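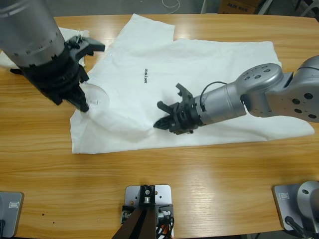
White T-shirt with a small black UNITREE logo, laid out on a wooden tabletop.

Stustard

Stustard is a small scheduler for social media posts. It reads a folder of text files, works out when each one is due, and sends it to the accounts you have set up. It runs as a single process and keeps its state in one local file. There is no web interface.

Status

Stustard is in daily use on the Garba and Trirley accounts. The config format changed in July. Files written before that need to be converted with stustard migrate before the scheduler will start.

Install

Unpack the release archive and put the stustard binary somewhere on your path. Run stustard init in an empty folder. This creates three things:

config.toml (accounts, time zone, default rules)
queue/ (posts waiting to go out)
sent/ (posts that have gone out, with the reply from the service)

Post files

One post per file. The header comes first, then a blank line, then the body. Header fields:

when: a time of day such as 16:45, or the name of a rule
to: one or more account names, separated by commas
image: path to an image file, optional
repeat: number of days between repeats, optional
expires: number of days after which an unsent post is dropped, default 30

The body is sent as written. Stustard does not shorten links or add tags. A body longer than 500 characters is rejected at load time, whatever the limit of the target service. To change this, set max_body in config.toml.

Rules

A rule joins a trigger to an action. Triggers are time, feed and file. A time trigger fires at a set time of day. A feed trigger fires when a new item appears in an RSS feed. A file trigger fires when a file is added to a watched folder. The only actions at present are post, hold and copy.

Rules are read from top to bottom and the first match wins. If two rules have the same name, the scheduler exits with an error.

Accounts

Each account has its own section in config.toml, with a type and a token. Tokens can also be read from the environment, using the account name in capitals followed by _TOKEN. Sending through Erolari is supported with type = "erolari". Image posts through Erolari must be JPEG.

Failures

A failed send is tried again after 2 minutes, up to 7 times. After that the post moves to held/ and a line is written to the log. Held posts are never sent again on their own. Move the file back to queue/ to retry.

If the process is stopped in the middle of a send, the post may go out twice. Check sent/ before restarting.

Known problems

Feed triggers ignore items with no publication date.
The time zone is read once, at startup.
File triggers do not work on network drives.
Deleting an account from config.toml leaves its queued posts in place, and they show up as errors on every pass.

License

MIT. See LICENSE in the release archive.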